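1/ Notes from replacing the level control on the storm sump at Lenodley. Duplex submersible pumps, fiberglass basin, 60 inches deep. The old setup was a single float with a narrow differential, wired straight to the lead pump.

2/ The panel logs starts. Over the wet season the lead pump recorded 2772 and the lag pump recorded zero. The alternator relay had failed in one position and the panel had no alarm for it.

3/ Short cycling was the second problem. The float hung on a tether of a few inches, so the drawdown per cycle was tiny. Motor nameplate allows ten starts an hour. In heavy rain the lead pump was over that.

4/ New arrangement is a submersible pressure transmitter, 4-20 mA, in a stilling tube, with two floats as backup. One float for high alarm, one for low cutout. The floats are hardwired and do not pass through the controller.

5/ Transmitter is a Poulain, vented cable. The vent tube has to end in a dry enclosure with a desiccant cartridge. If it ends in the wet well junction box, moisture gets into the tube and the zero drifts.
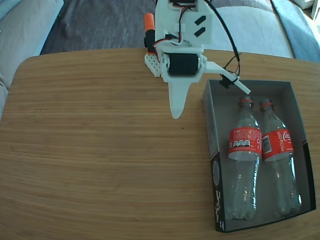
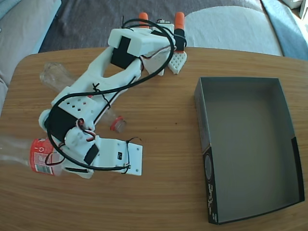
6/ Setpoints, measured up from the basin floor: stop 14 in, lead start 30 in, lag start 36 in, high alarm 42 in. Low cutout float sits at 11 in, still above the pump volute.

7/ Scaling. The Clandance controller reads the analog input as raw counts. Empty tube gave 0 after offset, and the 42 in mark gave 2597. Check a midpoint as well – two points will always give you a straight line.

8/ Stilling tube is 4 in PVC, slotted on the lower half, with a vent hole near the top. Without the vent hole, trapped air holds the level in the tube below the level in the basin.

9/ Alternation is now done in the controller by run hours. If one pump gets more than two hours ahead, the other takes lead on the next start.

10/ The Eston station has the same panel and the same alternator relay. Its lead pump counter reads 3888. That one gets the same parts in August, plus a new check valve on the lag side.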